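Narnonley Moth Survey: interim report to the Nørgaard Fund
Prepared by Huw Gethin, survey lead
4/29/21

1. Trapping effort

Light traps were run at both contracted sites, the river meadow and the quarry edge, for a combined 121 trap nights. The trap design was the same at each site: an actinic tube over a collecting box packed with egg cartons. Traps were switched on at dusk and emptied at first light. Nights with sustained wind or heavy rain were dropped from the schedule and made up later in the same lunar phase where possible.

Total catch was 3382 moths. Of these, 2408 came from the river meadow. The quarry edge traps were smaller in catch but produced most of the hawk moths and nearly all of the pugs.

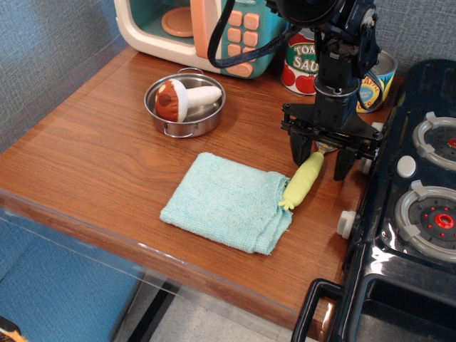

Specimens that could not be named at the trap were chilled, photographed against a scale and released the following evening. A small number of worn pugs were retained for dissection. Those results are still outstanding and the affected records are entered at genus level in the attached data file.

2. Larval searches

Beating and sweeping were carried out along the hedges and the scrub margin. Yields were low on hawthorn and better on sallow. Larvae were reared only when they were too small to identify in the field.

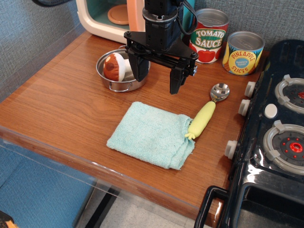
Identification of early instars remains the main source of error. Color is a poor guide, as it changes between molts and varies with the food plant. Head capsule markings and the arrangement of the prolegs are more reliable. Adults raise a similar problem: a brown ground color with one darker spot, the pattern of the plush mushroom's cap in the second picture, fits several unrelated species in our region and is not accepted as a field character on its own. Recorders have been asked to note wing shape and resting posture as well.

3. Data and equipment

All records have been entered in Fumari and checked against the paper sheets. 2 sheets from the quarry edge lacked a start time and have been flagged. One ballast failed and was replaced from the equipment line. No other spending outside the agreed budget has been made.

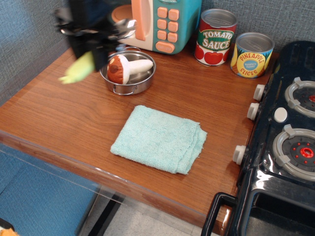

Raltley, December

The winter session covered pupal digging and moth identification from set material. Digging at the base of poplars and willows gave few pupae, several of them parasitized. Soil was replaced and tamped after each dig, and all live pupae were moved to an unheated shed in ventilated boxes lined with moss. Emergence dates are being logged against minimum shed temperature.

4. Next period

Trapping will continue at both sites on the existing schedule. We request approval to move the second meadow trap farther from the footpath, where it is exposed to light from passing vehicles. The change has no cost. Dissection results will be sent as a supplement once received.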